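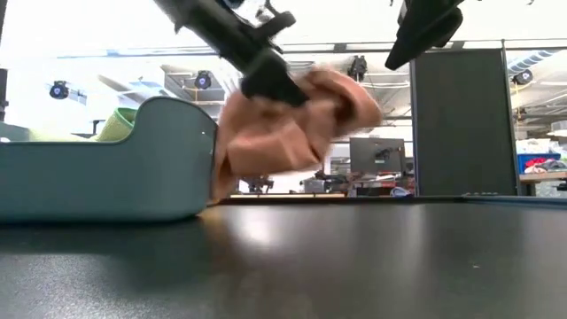 ¿Puede una empresa cambiarte el horario de un día para otro sin hablarlo antes con la plantilla? Depende de lo que diga el convenio y de lo sustancial que sea el cambio, pero en nuestro caso había que avisar con quince días y abrir un periodo de consultas, y no se hizo ni lo uno ni lo otro.

2 de julio

Llego a casa con la cabeza como un bombo. Siete horas de lectura, dos cafés malos de la máquina del pasillo y un bocadillo de tortilla que me comí de pie, con el laudo apoyado en la repisa de la ventana para no perder el hilo. Pero ya lo tengo entero leído, ¡por fin!, y quiero dejarlo apuntado mientras lo tengo fresco, que luego me pongo con otra cosa y se me mezclan los asuntos.

El laudo Trolov tiene 263 páginas. Yo creía que sería uno de esos textos de arbitraje que se despachan en una tarde (antecedentes, alegaciones, decisión, y a casa), y resulta que solo los antecedentes ocupan casi la mitad. El árbitro quiso contarlo todo, desde la compra de la planta por Gakis hasta el último correo sobre los turnos de noche. Al principio me desesperé un poco. Luego le fui cogiendo el gusto, porque escribe bien, con frases largas pero limpias, y se nota que le interesaba la gente del caso y no únicamente el artículo aplicable.

Resumo para mí, que dentro de un mes no me acordaré. Gakis anunció en febrero que pasaba a turnos rotativos a toda la sección de embalaje. Lo anunció con una hoja en el tablón, un folio por una cara. La empresa decía que aquello era simple organización del trabajo, que no tocaba nada esencial del contrato, y que por tanto podía decidirlo sola. El sindicato decía que pasar de mañana fija a rotación completa te cambia la vida: los niños, el autobús, el segundo empleo de quien lo tiene. El árbitro le dio la razón al sindicato en lo principal y a la empresa en lo de los atrasos, así que los dos salieron medio contentos y medio furiosos — lo normal en este oficio.

Lo que más me ha interesado es el párrafo sobre el comité de Kinden, la otra planta. Allí hicieron exactamente el mismo cambio de turnos, con la misma dirección, y no hubo conflicto ninguno. ¿Por qué? Pues se sentaron. Estuvieron 3 semanas reunidos, sacaron un calendario con permutas voluntarias y un plus pequeño (pequeño de verdad, casi simbólico), y la gente lo votó. El árbitro lo menciona de pasada y sigue con lo suyo, pero a mí me parece que ahí hay un artículo entero. Quizá el mío, si me pongo.

También hay una parte que no me convence nada. Cuando trata de la buena fe en la negociación cita el precedente Sawatzky como si resolviera la cuestión, y yo he leído Sawatzky tres veces y no dice eso. Dice que hay que entregar la información a tiempo; no dice cuánta ni en qué formato. De ahí a exigir que la empresa enseñe sus previsiones de producción hay un salto, y el salto lo da el árbitro solito en una nota al pie. A mí el resultado me gusta, que conste, pero si lo pusiera un alumno en un examen le pediría que me lo razonara.

Por cierto, el seminario. Tengo que decidir ya si meto este caso en el programa de otoño. El año pasado usamos uno antiguo de estibadores y la mitad del grupo se durmió, y no les culpo. Con este podría repartirlos en dos mesas, una por la empresa y otra por la plantilla, y darles solo los hechos, sin la decisión, a ver adónde llegan. Me hace ilusión, la verdad. El problema es el tamaño: no puedo mandarles leer todo eso en una semana, se me rebelan (y con razón, tratándose de tiempos de trabajo…). Habría que preparar un extracto. Y el extracto me toca a mí, claro.

Apunto cosas para mañana: pedir el anexo con las actas de Kinden, que no viene en el archivo; volver a la página de los atrasos, donde los números no me cuadran, porque el texto habla de 451 afectados y la tabla da más de 200 solo en el turno de tarde y luego se salta los de noche; contestar de una vez al correo de la revista. Llevo semanas dándoles largas y me da vergüenza.

He bajado a tirar la basura y hacía una noche estupenda, así que di la vuelta a la manzana. Seguía pensando en el folio del tablón. Una cara, letra grande, sin firma. Creo que empezaré el extracto por ahí, con el texto del aviso tal cual, y que lo lean como lo leyeron ellos al entrar a trabajar.

Son casi las doce. Dejo el laudo en la mesa de la cocina, abierto por Sawatzky, a ver si desayunando me entra mejor.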